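The coffee was good and the parking was free, and those were the last things I was sure about at the Fledeck open day on 12/10/22. The company had set out 47 folding chairs facing a projector screen. By the time Salvador Barreto stood up to talk, most of them were taken by people from warehouses and kitchen supply firms, with a row of students at the back.

Barreto runs the manipulation group. His pitch is that Drindell, the company's control software, learns to handle household objects inside a simulator and can then be moved to a real arm. The morning would be all simulator. The real arm, he said, would come "in a later session." I wrote that down and underlined it.

What we got on the screen was a kitchen of sorts, with marble on the walls, a wooden table, a copper-colored pan and an alarm clock. The job was to pick up a red can and move it. Marjan Heydari worked the keyboard and switched between camera views while Barreto talked over her.
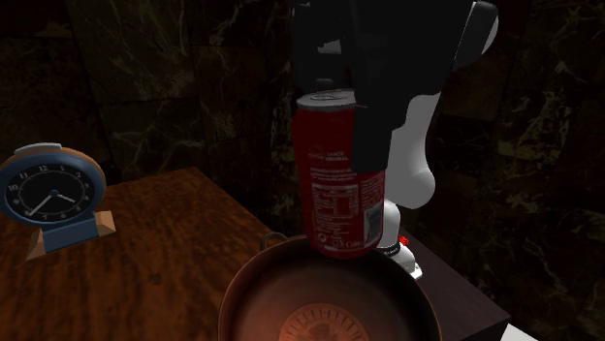
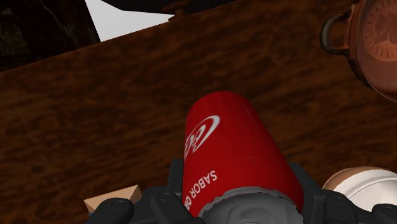
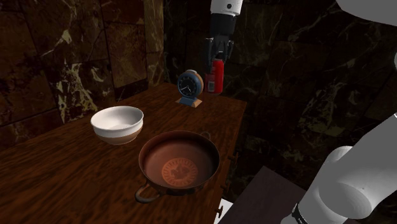

Drindell's simulated arm and the red can, from three of the views shown at Fledeck.

I'll admit it looks nice. The wood shines, and there is fine print on the can's label. But I have sat through enough of these mornings to ask what all the polish is for. A rendered can weighs whatever somebody types into a box. A real one sweats when it comes out of the refrigerator, and it dents.

I asked Heydari how many attempts the software had made at this particular task. She had the number ready: 372 in the final test batch. And how many had been tried on hardware? She looked over at Barreto. Six, he said, in May, with a different gripper. He wouldn't give me the success rate for those.

Pranab Munshi, who buys equipment for the catering supplier Van der Linden, was sitting next to me and had driven 3 hours to be there. "I can't put a video to work on a Monday," he said. He wanted to know what happens when the lighting changes or somebody leaves a dish towel on the table. Barreto told him the lighting is varied during training — towels are on the list for next year.

Fotini Giannakopoulos was kinder. She teaches controls at a technical college and brought the students, and she thinks people like me expect too much of a simulator. "You get your stupid mistakes out of the way where they cost nothing," she told me over the sandwiches. Fair enough. My complaint is with the brochure, which says Drindell is "kitchen ready" on the front cover and mentions simulation once, on the back.

Bart Verbeke, the sales manager, caught me at the door with a copy of it. He said a pilot was being discussed with Dernier, the hotel group, and that I should come back when the hardware was running. I asked when that would be. He said he'd have someone email me.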